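I Finally Planted a Ginkgo

I've wanted a ginkgo tree since I was a kid, and this July I finally put one in the ground! It's a skinny thing, barely up to my shoulder, and I've already gone out to look at it more times than I'd like to admit.

The whole thing started on a walk in Grovwood with my friend Hạnh Huỳnh. There's a huge old ginkgo by the north gate with a little metal sign that says it was planted in 1818. Hạnh grew up with one outside her school and told me how the leaves would come down nearly all at once in the fall, so the kids would walk in to a yellow yard one morning. I was sold (again).
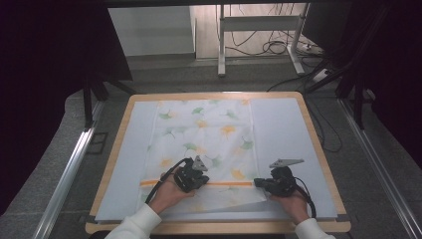
So I called Marchal, the nursery out past the bridge, and they had six young trees left, all males. You want a male if you're planting near a sidewalk – the seeds from the females smell like something went very wrong in your fridge. Mine was 166 dollars with delivery, and it showed up on a Wednesday while I was still digging.

I love how old these trees are as a family. There were ginkgos around when there were dinosaurs! They put up with city air, bad soil and cold winters, and they can live for hundreds of years. Mine may take 20 just to throw decent shade, and I'm fine with that.

For now it gets a slow soak twice a week and a ring of mulch, kept a few inches back from the trunk. I'm also eyeing the spot by the garage for a second one – Hạnh says wait until spring, and she's probably right.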